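Bimden Fruit and Veg Bins, light blue, open top
Reviewed after five weeks of use

Bimden wants you to believe a plastic bin can change how you store fruit. The leaflet in the box says so on both sides. I have owned a lot of plastic bins and none of them changed anything, so I went in with low hopes and they were mostly met.

I ordered mine from Grernalham, where the stock number is 2386 if you want to look it up. What you get is a light blue rectangular tub with no lid. My kitchen scale puts it at 332 grams, a little heavier than the Paretti tub I already had. The walls lean outward slightly toward the top, so several of them will nest in a cupboard. They also stick together when they nest, and I had to run hot water over a pair to get them apart.

The big claim is that the flat bottom keeps delicate fruit from rolling into a heap. For apples and oranges I saw no difference at all. Peaches bruised in it at the same speed they bruise in a bowl. Dragon fruit did a bit better, because the leafy scales keep the fruit from rolling much in the first place, but that is the fruit doing the work and Bimden shouldn't get the credit.

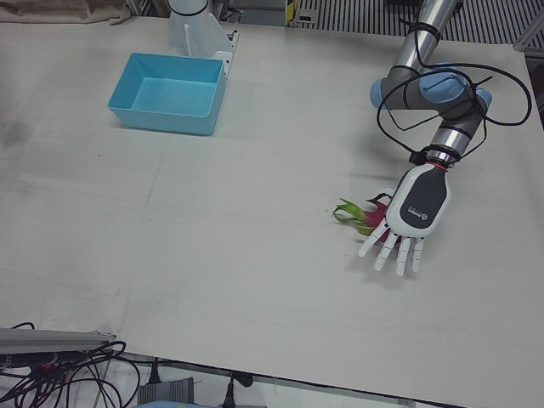

Dragon fruit on the paper, empty blue bin at upper left.

Cleaning is the one area where I have few complaints. Beet juice came off with dish soap. Turmeric did not, and there is now a yellow patch in one corner that I expect to be looking at for years. The leaflet says top rack only for the dishwasher, but mine is too tall for the top rack, so I wash it by hand.

Then there is the "ripeness guide" you are supposed to download. It runs to 167 entries and spends a full page on limes. The dragon fruit entry tells you to wait until the skin is pink. Thanks.

I also tried the Nguyen-Tran bin, which has a ridged base and costs less. The ridges trap dirt – potatoes were a mess – but it feels stiffer when you carry it full. With roughly 500 grams of cherries in each I couldn't tell you which one I was holding with my eyes shut.

Pros: easy to wipe out, stands steady, nests
Cons: no lid, stains, too tall for my dishwasher rack, silly leaflet

Three stars. If you find it on sale in December, fine. At full price I'd get the Nguyen-Tran and keep the potatoes in a bag.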